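Willuvetti Password Manager

Willuvetti keeps your logins in one encrypted vault and fills them in on your phone, tablet or computer. The free plan stores up to 200 entries on one device. The Treltum plan raises that to 2000 and adds shared folders.

Setup is short. Export your old passwords as a CSV file, open Import, and pick the file. Files over 1000 rows are split for you. Delete the CSV when you are done - it isn't encrypted. 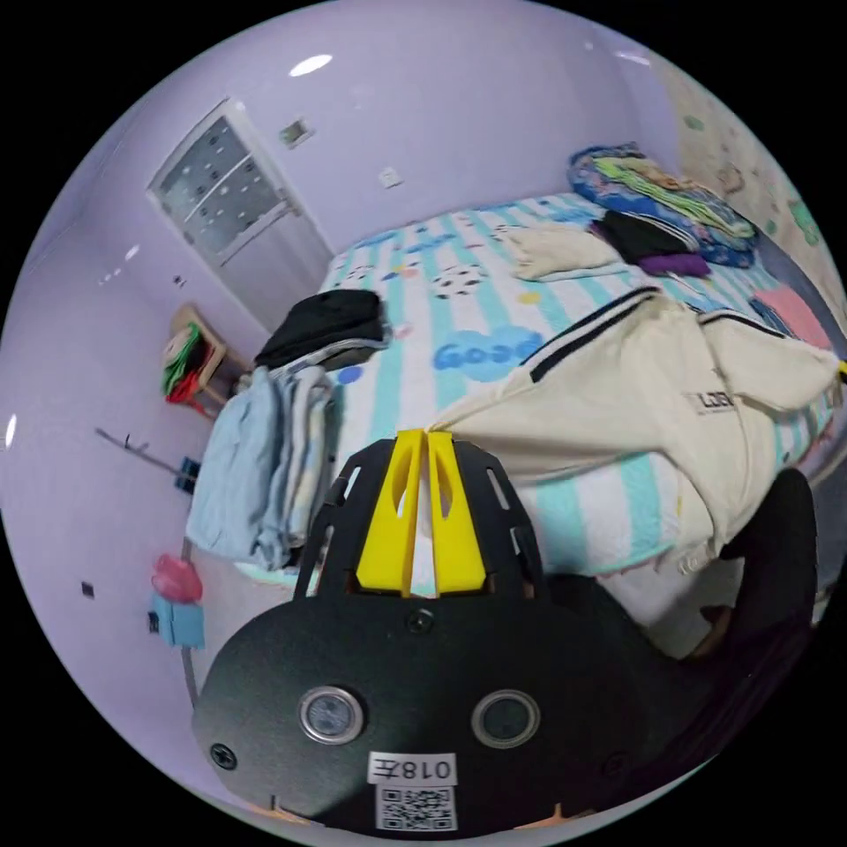
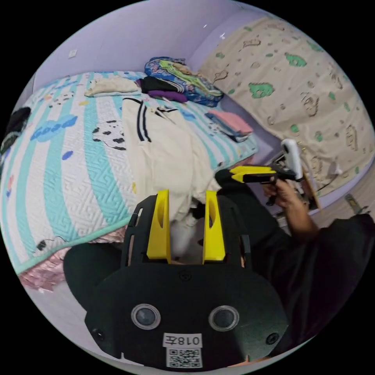
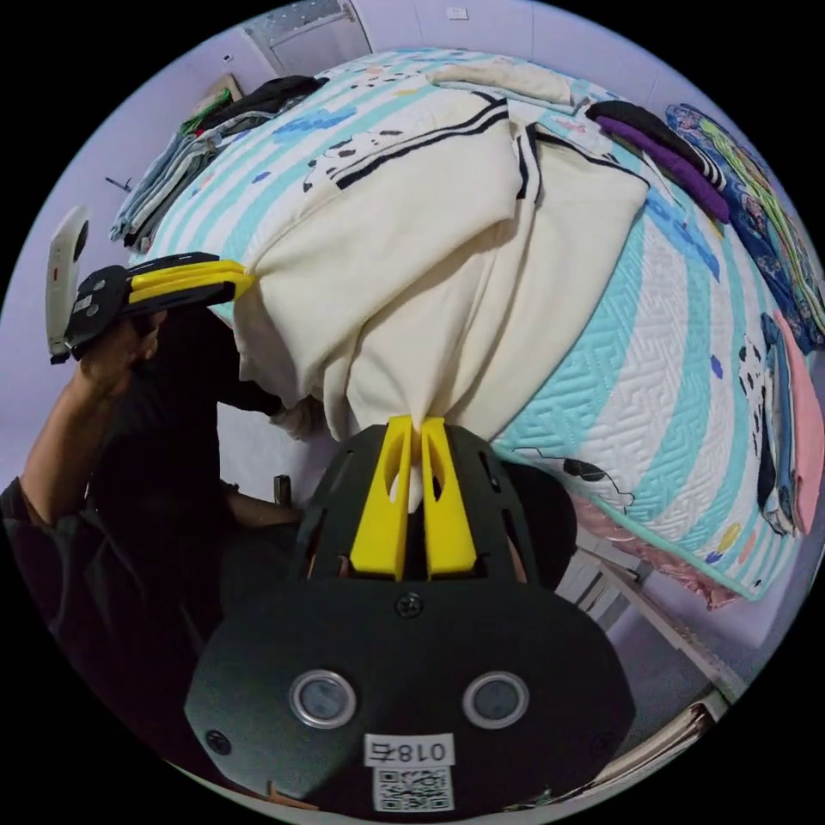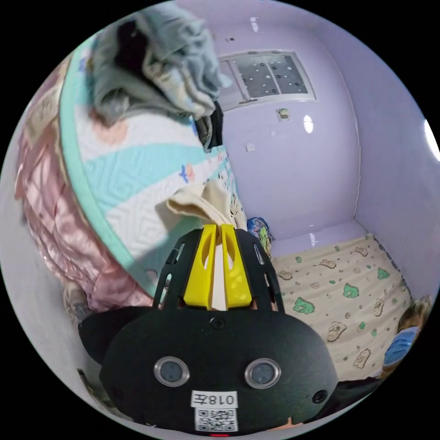
Barnabás Somogyi: Moved over from Cuner in September. 171 logins came across fine, but the notes fields were blank and I had to paste them in by hand. Autofill is quicker than what I had.

Notes fields now import from version 4 on. Browser extensions are included with both plans.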